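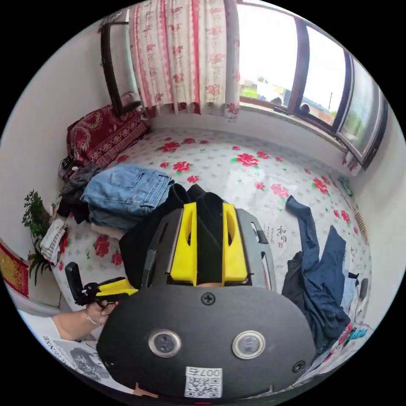
The rule in the flat was that whoever folded got to decide, and Amna Kakakhel had been folding since breakfast.

"Decide what?" said Haris Butt, from the doorway, where he had been standing in a supportive manner.

"What stays."

He looked at the bed. His aunt Razia had given them the rose sheet when they moved in, on the grounds that no marriage could go badly wrong on top of so many roses. At present you could still see a fair number of them between the clothes.

"The jeans stay," he said.

"The jeans are already folded. You're too late to have a view on the jeans."

"And the black jacket?"

Amna gave the black jacket the look she usually kept for his cousins. Haris had bought it for an interview at Tresix, a firm which had kept him for 51 minutes and then written to say how much it had enjoyed meeting Harish. There was a Harish, as it happened. Harish Namboodiri had been on the next chair in the corridor, in a better jacket, and had started the following month.

"It's a good jacket," said Haris. "It's only had the one bad day."

"It's had five years of lying about since."

He came in and sat on the corner of the mattress, which tipped a jumper towards him. He folded it in half, then in half again, then seemed to lose his nerve and rolled it up. Amna took it off him, shook it out and folded it her way, sleeves in first. She had learned this from Inger Kirkegaard downstairs, who had once spent a whole evening on the subject over a bottle of something called Prurkutine. It tasted of caraway and floor polish. The folding had stuck, though Amna could remember nothing else Inger had said.

"How many cases are we taking?" asked Haris.

"Two."

"Between us?"

"One for me, one for you. Your aunt's sending a third, but that's full of pickles."

They were going to Clelanen in May, to his sister's spare room, until the business with the lease was sorted out. The lease was with Virk, and Virk did not sort things out. Virk sent letters. The last one had asked for £133 towards the cleaning of a stairwell the building didn't have.

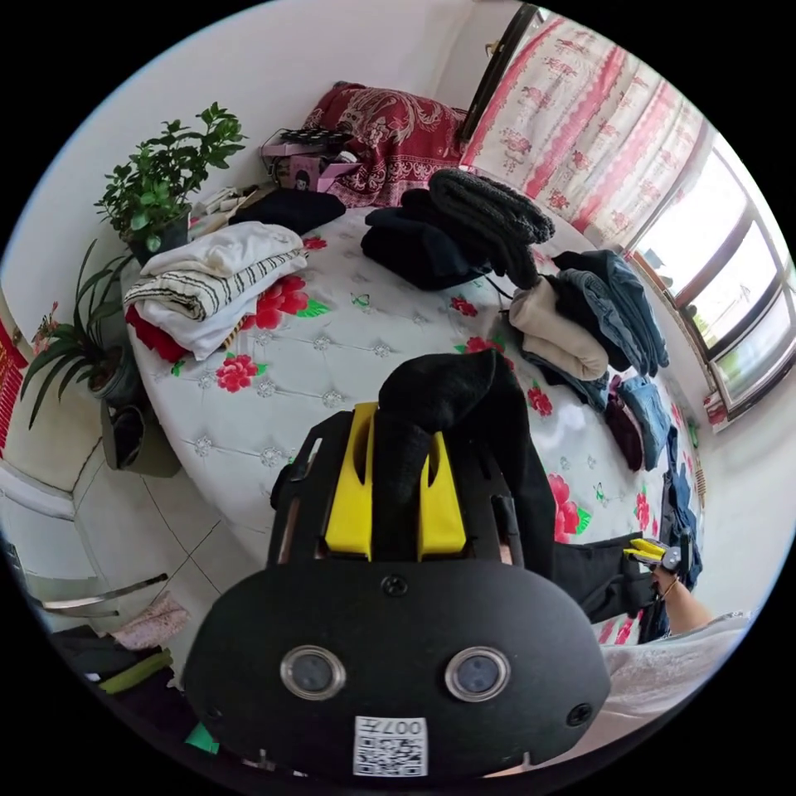 "There's only one of these," said Haris, who had moved on to socks.

"There's always only one of those."

"Where do you think the other one goes?"

"Your sister's, probably. It's gone on ahead."

He considered the sock for longer than it deserved. It was black, like every sock he had bought since university, a system he had explained to her on their second meeting as if he had patented it. If they were all the same, he said, you could never have an odd one. She had married him anyway. He had been wrong about an odd number of socks, but she hadn't wanted to bring that up before the food came.

"I could keep it in the jacket pocket," he said. "Then they'd both be somewhere."

Amna squared off the towels and pressed down on them with both hands. She wanted a cup of tea. She wanted Virk to fall down its own imaginary stairs.

"Fine," she said. "The jacket stays. But you're wearing it on the train."

"In May?"

"In May. With the sock."

Haris went off to put the kettle on, looking like a man who had been offered the job.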